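Karodeck Oral History Project: progress report to the Vemar Fund
Tuesday, May 31, 2022

Interviews with former ferry crews are going well, in that the crews won't stop talking. We have 11 recorded and 3 typed up.

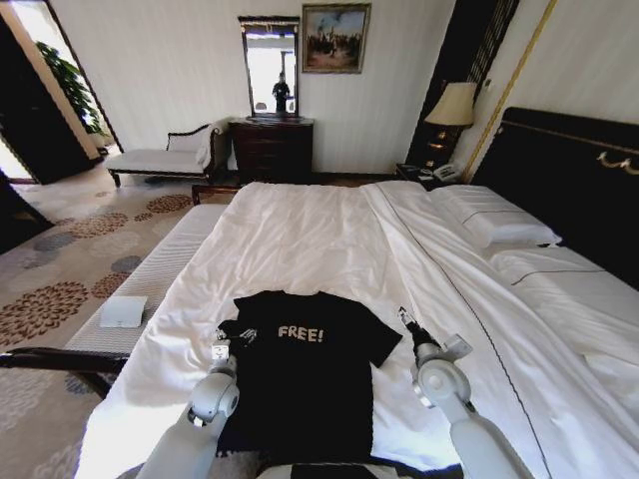

Merchandise was your idea, and we've pursued it. The shirt question is still open: Veerle Peeters wants a ferry on the front, and I'd settle for black with one word in pale capitals, on the lines of "FREE!", which at least reads from across a bed. Of the 2000 set aside, the Menon printers have quoted us 2864.

Transcripts are slower. The Dunero tapes have engine noise on them -- authentic, but hard to spell. 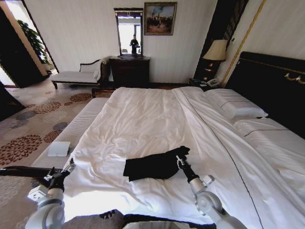

Plans for June

Finish typing. Ask Menon for a smaller number.

Svyatoslav Kravets

Comments (2)

dockside_ron: My uncle worked the night boat. He's still talking too.
M. Hale: Put the ferry on it.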